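The bell at Prudville stayed quiet for two winters

Talha Ghumman did not see the fire start. He was at his sister's place, on the other side of the river, and his phone was charging in the kitchen. When he picked it up there were many messages, and most of them said the same thing: the hall is burning.

The hall at Prudville was never a famous building. It was first a church, then a store for grain, then a church again, and for the last part of its life it was a place where people danced, voted and had their flu needles. It stood at the top of the main street, so everyone who drove into town saw it before they saw anything else. It burned on a night in January. The roof went first, and the small tower came down before morning.

I met Talha in the back of the bakery, where he works the early shift. He is a quiet man and he thinks before each answer. He has become, without really wishing it, the person whom people ring when they want to talk about the fire.

"I am not an expert of the building," he told me. "I swept the floor on Sundays and I had a key. But after it burned, people remembered that I had a key, and they came to me as if I still had something to open."

I asked him what he remembers from the first hours. He said it was the videos. There were already several of them on the internet before he had crossed the bridge, and under the videos there were comments from people who lived very far away.

"One man wrote that it was surely done on purpose, and he named who did it, a whole group of people. Another wrote that it was for the insurance. Somebody put a picture of a completely different church, with a tall spire. We never had a spire. I was standing on the street with the smoke in my eyes and I was reading on my phone that we had a spire."

Did he answer any of them?

"I answered one. I wrote, please wait until the firemen have finished. He told me I was naive. So I put the phone in my pocket and I went to help carry the hose. They didn't let me carry the hose, of course. They gave me a roll of tape to hold."

The report, when it came, blamed old wiring above the ceiling. It is a dry report and I have read it twice. Talha has read it also, and he keeps a copy in a drawer at home, under the bills. He says that people still stop him to ask for the real reason, and they look disappointed when he says wiring.

"They want a bigger story for a big fire. I understand it. When you lose something you don't want the reason to be so small that it fits behind a plasterboard."

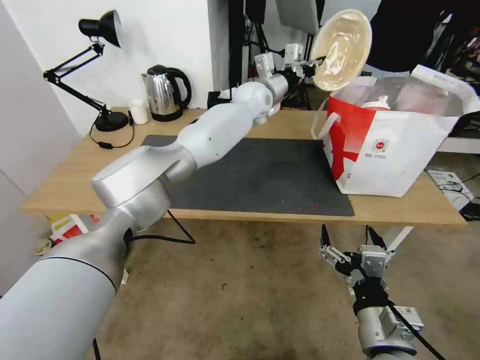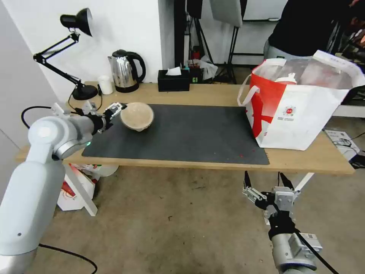
Reading time: 4 minutes

Noman Magsi arrived when we had already finished our first coffee. He drives the school bus and he was the one who started the collection. He speaks faster than Talha and he often finishes his sentences for him, which Talha accepts with patience.

The collection began with a tin on the counter of the bakery. On the first weekend it held 961 dollars, mostly in coins. By spring the sum was $2739, and then for a long time it did not move at all.

"You have to understand how it goes," said Noman. "In the first week the whole world is crying with you. We had messages from people in countries I had to look up. In the third week there was another disaster, in another place, and everyone went to cry over there. I don't blame them. I also went there. I gave twenty dollars for the other disaster."

I asked if he was angry about the politicians, who came and stood before the ruins in good coats. He laughed at this, but only for a moment.

"There were four of them in one week. Each one promised that the hall would be back, better than before. One had a colour drawing already! I don't know who made a drawing so quickly. It had glass walls and a café. Nobody in Prudville had asked for glass walls."

"There was a tree inside," said Talha.

"Yes, a tree inside. I forgot the tree."

The drawing caused more fighting than the fire did. One part of the town wanted the old hall back as it was, with the same narrow windows and even the same bad stage. Another part said that it would be foolish to spend money on copying a building that was cold from April to October. There was a meeting in the school gym, and both men described it to me as the worst evening of that year. Neighbours who had shared a fence for most of their lives did not say good night to each other at the door.

Talha was for the old one. Noman was, and is, for something new and simple. I asked how they stayed friends.

"We didn't, for a while," said Talha. "He parked on the other side of the street."

"It was for the shade," said Noman.

What brought them together again was the bell. It had fallen with the tower and it lay under the beams until a crane could come. Everybody supposed it was cracked. A local carrier by the name of Urkell took it away on a flat truck, and he refused payment, and he also refused to be thanked in the newspaper. The bell spent two winters in his shed, under a blanket. When they finally hung it from a tractor and struck it, the sound was lower than before, or so Talha believes. Noman says that it is the same sound and that Talha is older.

"I rang this bell at my father's funeral," Talha said. "I know how it was. It doesn't matter. It's a good sound also now."

The bell hangs today in a plain steel frame on the empty ground where the hall stood. There are two benches and a board with the dates on it. The new hall has a permit but it does not have all its money, and the price of timber has gone up since the first quote. Noman believes that they will start next year. Talha prefers not to name a year.

Before I left I asked them both what they would say to people in another town, if the same thing happened there. Noman said they should open a bank account on the first day, because on the tenth day it is too late. Talha took longer.

"I would tell them to go outside and look at it," he said. "Look at the place with your own eyes, and stand with the others who are there. On the phone I had maybe a thousand opinions. On the street there was Mrs. Mak from the chemist, and she had brought soup in a big pot, and we had no bowls. We drank it from the lids of thermoses. That is the part I want to keep."

He had to go back to his ovens then. Noman showed me the way to the bell, although you can see it from the bakery door, and he let me pull the rope once. A dog across the road began to bark, and a woman opened her window to see who it was, and waved at him.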